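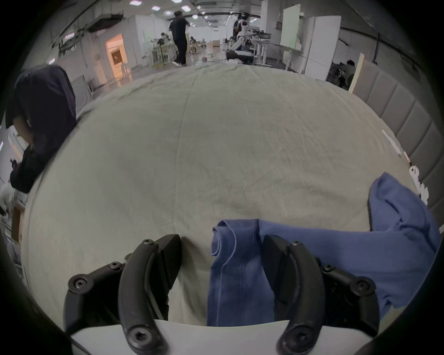
Figure 3. Gripper fingers and jaw pads at the blue cloth, bed station.

4.2 Finger maintenance

The Flirkix hand unit is checked every 200 grasps. The hex-socket screws are tightened from the jaw down to the base plate, and the pads are wiped with a dry cloth. A finger that does not close evenly is removed and refitted.
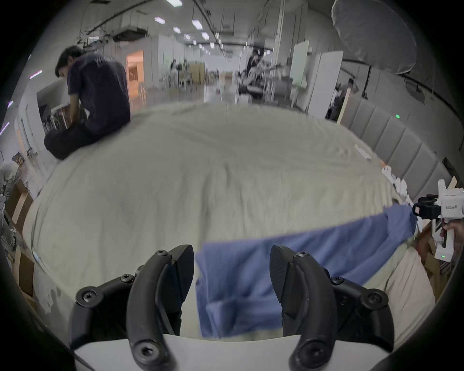

Cloth tasks load the joints sideways, so both units of a pair are serviced together. Over 600 grasps in January we logged 322 with the old pads and the remainder with new ones. The outer joint screws loosened first on both sets. Thread locker was applied after grasp 70 of the second set.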